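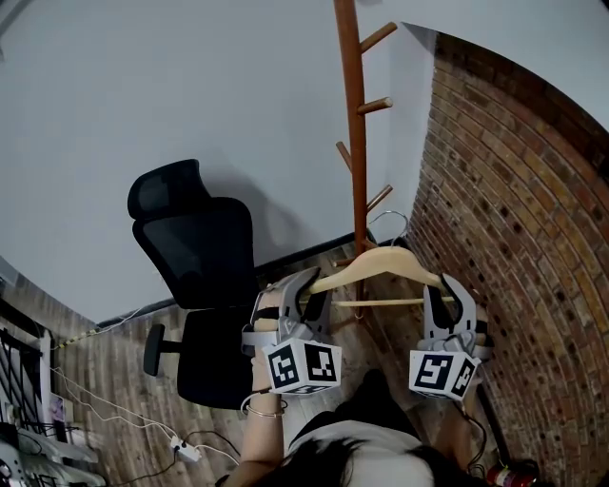 2 min read

Sondisham, 7 September 2018

Hello from all of us at Rollden! I've got some news I've been sitting on since spring, and I'm very glad to be able to share it at last - we're opening our first proper clothes-swap shop, and it's going to be on Kushwaha Street in Sondisham.

If you've been to one of our pop-up swaps you'll know how they go. You bring in the coat you never wear, you get a token for it, and you go home with somebody else's coat (and usually a scarf you hadn't planned on). We've been doing this out of church halls and school gyms for two years now, and my back has had quite enough of folding tables.

The new shop will have room for 800 pieces on the rails, plus a mending corner at the back run by Sebastião Figueiredo, who has taken in more waistbands for me than I'd like to admit. He'll be teaching small evening classes too, starting with zips and moving on to darning once everyone's got their nerve up.

"People throw out a good jacket over one broken zip," Sebastião told me when we were looking round the place. "Give me half an hour and I can show them how to fix it."

Joining is free. Swapping costs £2 an item, which goes on rent, washing and the heating bill, and the first 100 members get their first swap on us. Children's clothes will always be free to swap, school uniform included.

A big thank you to Evura, the local laundry firm, who are cleaning everything before it goes out on the rails and have given us 30 hours of machine time a month to get us going. I did ask very nicely!

We open our doors in December, in good time for party season, and we're taking donations of clean coats, knitwear and shoes before then. Please check the pockets - I've already posted back two sets of house keys.

For interviews, or to have a nose round before we open, just ask for me at the Rollden office in Sondisham.

Dinesh Katiyar
Founder, Rollden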